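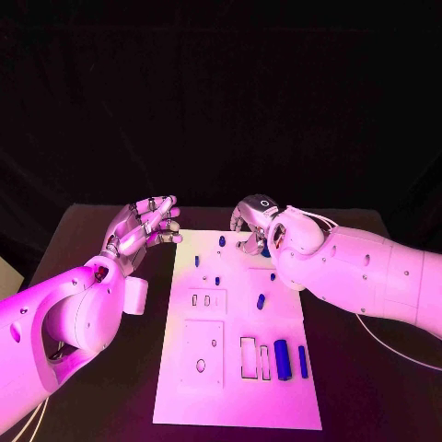 Pegs and cut-outs on the white board, under the pink lights.

Search this site Go
8 comments

Sourdough starter FAQ

My starter hasn't bubbled since yesterday. Is it dead?
Probably just cold! Mine sulks every July. Move it somewhere cosier (I use the top of the fridge), feed it, and leave it alone overnight before you panic.

How much do I feed it?
I go by weight, equal parts flour and water, and keep only a couple of spoonfuls of the old stuff. More than that and you're running a flour charity.

What flour do you use?
Plain wholemeal from the Naneck mill for the starter, then white baker's flour for the loaf. Supermarket flour is fine too – I used it for ages.
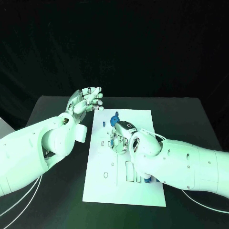
Reaching in from both sides, black curtain behind.

What size is your standard loaf?
I scale the dough at 870 grams, and my last one came out of the oven at 764. The rest is steam, so don't think you've been short-changed.

Why is my crust so pale?
Try a lidded pot for the first half of the bake, then lid off until it's a darker colour than you feel brave about. I pulled mine out too early for my whole first year in Wosstead, and I'm still a bit cross about it.

Can I leave it when I go on holidays?
Yep. Feed it, chuck it in the fridge, and it'll cope for 2 weeks easily. There'll be grey liquid on top, which you can stir in or pour off. Pink or orange streaks are another matter – bin the lot.

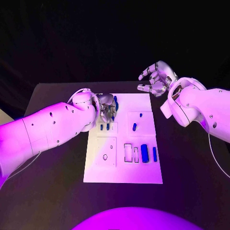

Delwyn Hapeta: I dried mine on baking paper before we moved to Clonau and it came back after three feeds. Might be worth adding to the holiday answer?

Good one, Delwyn, I'll write it up once I've tried it with the rye.

Share 2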